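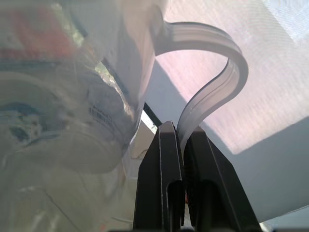 Clear plastic jug with curved handle; small print on the side.

Rinsing and reusing clear plastic jugs

These steps apply to clear jugs with a moulded handle, such as the ones Grelletti sells its drinking water in. Do not reuse a jug that has held cleaning products.

1. Empty the jug and remove the cap. Soak the cap separately in warm water.

2. Pour in 300 ml of warm water and 4 drops of washing-up liquid. Close the jug and shake it, first upright, then on its side. Water above 60 degrees may soften the wall.

3. Tip the jug so that the suds run into the handle. On hollow handles this is where residue stays longest. Solid strip handles only need wiping, including along any ridge.

4. Rinse until no foam comes out – normally three fills.

5. Stand the jug upside down on a rack for 13 hours with the cap off.

Labels: soak the outside and peel from one corner. Print applied directly to the plastic will not come off this way and can be left.

Before refilling, check the base and the seam for fine cracks. Write the filling date on masking tape and stick it below the handle.

Last revised 1st February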